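Furnberg Sorting Baskets – Open Plastic Storage for Shared Facilities

Product group: Storage and Organization
Supplied by: Triltar Facility Supply

The Furnberg range is intended for organizations that store small personal items and toiletries on behalf of residents, guests or members. Typical customers include student housing, sports clubs, guest houses and short-stay care facilities. The baskets may be placed on open shelving, on a counter or inside a standard cabinet.

Each basket is molded in one piece from polypropylene. The open walls allow air to pass through and let staff check the contents without removing the basket from the shelf. The range is offered in several colors, and customers are advised to assign one color to each room, floor or user group before placing an order. Colors may be mixed within a carton at no additional charge.
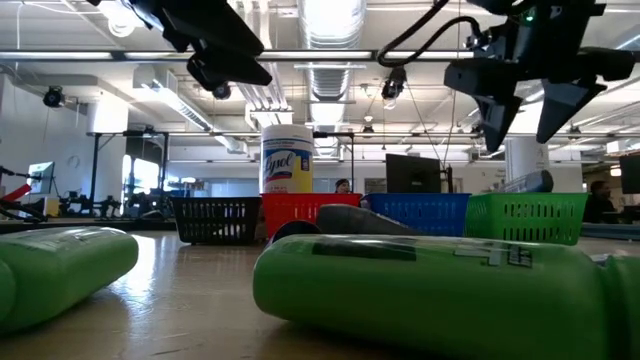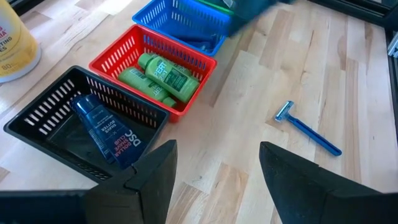 Plastic baskets on a wooden tabletop.

Ordering information

Baskets are packed in cartons of 24. Mixed cartons should be requested under order code 534, with the desired quantity of each color entered in the comments field. Orders received without a color breakdown are filled from available stock. The minimum order is 2 cartons. Single baskets are available only as replacements for an existing account.

Standard delivery applies to all addresses on the mainland. Deliveries to upper floors must be arranged in advance with the dispatch office.

Care and cleaning

Wash by hand in warm water with a mild detergent. Abrasive pads and solvent-based cleaners will dull the surface and are not recommended. Baskets should be fully dry before they are stacked – trapped moisture can leave marks on the base. Do not place near heaters or in direct contact with hot surfaces.

Labels

Clip-on label holders are sold separately under the Lustska name and fit all Furnberg baskets. Adhesive labels may also be used but should be removed before washing.

Returns and warranty

Unused cartons may be returned within 45 days of delivery in their original packaging. Mixed cartons are accepted for return only if complete. The warranty covers cracks and molding faults under normal indoor use. It does not cover fading caused by prolonged sunlight.

Questions concerning institutional accounts should be addressed to Iolanda Cordeiro, Customer Accounts. Requests for replacement baskets are handled by Bernd Lenz, Spare Parts.

Page last revised 18th March.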